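6.3 Calibrating the Trendex transport ventilator

Calibrate the flow sensor before first use, after every 1,000 hours of operation, and whenever the patient circuit type is changed.

CAUTION: Do not calibrate with a patient connected. Have another means of ventilation ready.

1. Set the unit to Standby and connect mains power.
2. Fit a clean Ostow circuit and close the patient port with the test plug.
3. Open Service > Sensors > Flow. Enter access code 2385.
4. Press Zero. Do not move the tubing for 30 seconds.
5. Set oxygen to 100 percent and press Span.
6. When "Sensor OK" is displayed, remove the plug and return to Standby.

Note: If "Span fail" is displayed, reseat the sensor with the arrow toward the patient and repeat from step 4. After a second failure, replace the sensor (see 9.1).

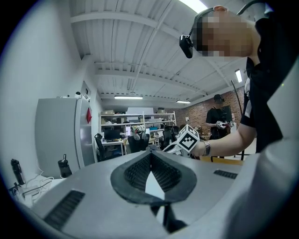
Users at the Zuvisia site report that step 4 fails if the heated humidifier is left in line, and that bypassing it clears the fault. Revision C of this guide adopts the bypass for all units with a Pfeiffer humidifier. Reconnect the humidifier before the leak test.

6.4 Leak test

1. Refit the test plug.
2. Select Leak Test and press Start.
3. Record the result in the device log.

CAUTION: Do not return the unit to service until the leak test is passed.

Revision C, January 23, 2021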